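Osten two-finger gripper, 5 months in

Posted 2025-06-02 by Kavitha Pillai

We bought a pair of Osten grippers in January for our two-arm laundry bench. The work is small stuff: socks, knit items, hand towels. I held off writing a review until we had put some real hours on them, and then in April one of them dropped its grip in the middle of a run and kept reporting that it was holding. Most of this review is about that.

First the basics. Mounting was easy. The bolt pattern matched our adapter plates, the cable was long enough to leave slack at the elbow, and the setup software found both units on the first try. The fingers are slim enough to get under a sock lying flat, which our old Fernora set never managed without bunching the cloth. Finger force is adjustable in small steps and the setting survives a power cycle.

The fault showed up on the left unit at cycle 781 of a 2000-cycle run. The gripper closed on a sock, lifted it, and partway through the move the fingers relaxed. The sock fell. The status bit still said "object held," so the arm carried on, went to the drop point and opened on nothing. The next cycle started normally. Daichi Oda was at the bench and would not have noticed except that the sock landed on the other arm's side and got pinched in its wrist cable.

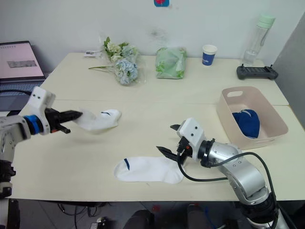
We stopped the run and pulled the log. Motor current fell to zero for 127 milliseconds and then came back at the idle level. The gripper decides whether it is holding something by finger position at the moment of closing, and it does not check again. So if the motor loses power for an instant, the flag stays where it was. With a sock this costs you a sock on the floor. Somebody using the same unit to carry glass or a blade would have a bigger problem, and the manual says nothing on the subject.

Dénes Medve traced the power loss to the connector at the wrist. The latch had not broken, but the plug could rock in its socket when the cable was pulled sideways, and with the elbow bent hard the cable does pull sideways. We could reproduce it by hand every time. The right unit did the same thing with more force.

I reported it to Osten support and got an answer from Yasmine Ouazzani two days later. She was polite and asked good questions. They sent a replacement connector with a deeper shell and a firmware update that drops the held flag on any power dip. The connector fixed the rocking. The firmware works as described, with one catch - the flag clears, but no error is raised, so your own program has to watch for it. Ours now stops both arms if the flag changes during a move. That took an afternoon to write and should have been the default.

If you already own these, clamp the cable to the last link before the wrist, leave a loop behind the clamp, and tug the plug from each side with the arm stopped. Check your firmware version too. Units sold through Lelleteck before March have the old connector.

Since the repair we have done four full runs without a false hold. I would buy them again for cloth. I would not use them over a person's hands or with anything heavy until the error reporting is sorted out.

Good: slim fingers, simple mounting, support that answers.
Bad: wrist connector on early units, hold detection checked only once, thin manual.

Three out of five.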